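Visit to the Haugen lab, Wostton, March 2, 2024

Our group from Toston went over to see how the Haugen lab collects the demonstrations it trains its arms on. We had read the Zila report and wanted to see the method in use before deciding whether to try it in our own building.

The morning was a talk. Zila is a set of 1,521 demonstrations of small table tasks, all done by people holding the grippers in their own hands, with no robot in the room. The lab also recorded 544 by the older way, steering the arms from a second pair. A person needs 10 minutes of practice with the hand-held kit. Steering takes most of a day to learn. 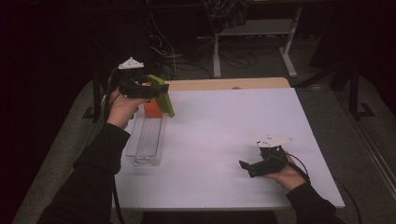

Packing tasks make up 382 of the demonstrations, and they were what we had come for. The operator works with a gripper in each hand and both are recorded all the time, including when one is doing nothing. With the left gripper holding the orange piece over the clear tray and the right one open and low over the table, the record still keeps the right hand's position. The lab said that policies trained on one hand alone tended to let the idle arm drift into the way. The white plates on top of the grippers are used for tracking. Both grippers are cabled, and I asked if the leads pull at the wrist. They do a bit, on long reaches.

The result they were most sure of was that slow, careful demonstrations did not train better than ones done at normal speed. Results on new trays were weaker, and they are recording more of those in April.

Lunch was in the canteen across the yard. Parking at Wostton is tight, so share cars if you go.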